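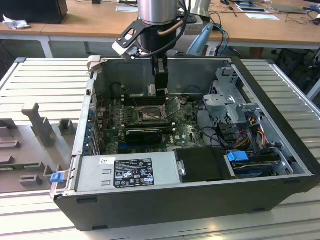
Gripper fingers above the memory slots, with the tower on its side and the CPU socket open.

Budgeting for a small bench robot: workshop tips

List price covers the arm and little else. When we planned a cell for desktop PC teardown and memory work at the Bremthorpe shop, the extras took up most of the quote. The points below are in the order we would now spend the money.

1. Measure the deepest reach first
A tower on its side still has walls. Measure from the case rim to the lowest part you need to touch, then add the length of the gripper and wrist. Our figure was 600 mm of usable reach with 80 mm spare. An arm that only just reaches will hit the drive cage on the way out.

2. Buy a slotted work surface
Slotted aluminum lets you move a fixture and clamp it again in minutes. Drilled plate is cheaper and needs new holes for every case model.

3. Print fixtures before you order machined ones
Guides and posts change often in the first month. Yara Shboul priced ours at $35 each in filament and printer time. Have the final version machined only if the printed one wears.

4. Price the fingers separately
Stock fingers are often too wide for memory slots. Allow for two spare sets and a few kinds of pad.
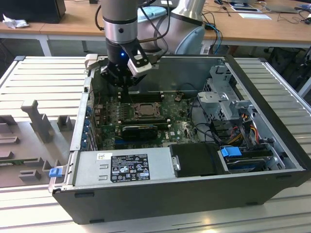 5. Keep cables in the plan
Allow one line for sleeves, clips and a longer controller lead – $991 in our case, including the Brekix power unit. Loose power wires inside the PC need a tie as well.

6. Standardize the practice units
Buy several towers of one model. Mixed cases mean mixed fixtures, and the teaching time repeats for each.

Prices checked 15 Jun 2020.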